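Did anyone's grandparents really talk about rationing, or did we all make it up?
Started by ulow_river, February, 9:14 pm 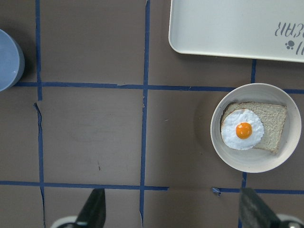

Egg on bread, one slice.

My nan was nine when the war ended and she could recite what a week's butter looked like, but ask her about the bombing of Darwin and she'd say "oh, that was up north" and put the kettle on. I've been reading old council minutes from Plurkia for a local history newsletter (circulation: 5, if my brother picks his up) and it's the same there. Two lines on Darwin, then a page and a half on who was getting extra tea. Is that just how people remember a war, or is it only my lot?

flilent
It's your lot. My grandfather was in Townsville and talked about nothing but the war, at meals, with condiments standing in for ships. I could have drawn you the Coral Sea in tomato sauce before I could tie my shoes.

What you've got is minutes. Minutes record what the council could do something about. It couldn't do much about Darwin. It could do plenty about tea.

nghiem_reads
I'd add that people weren't told much. The papers played Darwin down at the time, so "that was up north" may be exactly what your nan heard from her own parents. Plenty of people only learnt the scale of it years later.

Nghiêm is my mother's name, by the way, and her side remembers an entirely different war in entirely different detail, mostly concerning a bicycle.

flilent
Played down, yes. Forgotten, no. I get a bit tired of the "Australians never knew" line. There were slit trenches in school yards. Kids noticed.

ulow_river
There were trenches here too! The minutes have a complaint that one filled with water and a goat got in. The goat gets 4 separate mentions. The fall of Singapore gets none.

backpaddock
Went through a box of letters from my great-uncle last winter, more than 1,000 pages, and I was hoping for New Guinea. He wrote about his feet. When he ran out of feet he asked after the dog.

I don't think he'd forgotten anything. I think he was writing to his mother.

nghiem_reads
That's a fair point about the letters, though a censor was reading over his shoulder as well. Feet were safe.

flilent
Happy to concede the feet. Still not conceding the minutes. Ulow, have you tried the school records instead? Head teachers wrote down all sorts, usually in a temper.

ulow_river
Didn't know they'd survived. There's a ledger at the library marked 688 that everybody assumes is rates. I'll have a look when they're next open, which in Plurkia is a matter of luck.

backpaddock
If the goat turns up in it, please post the page.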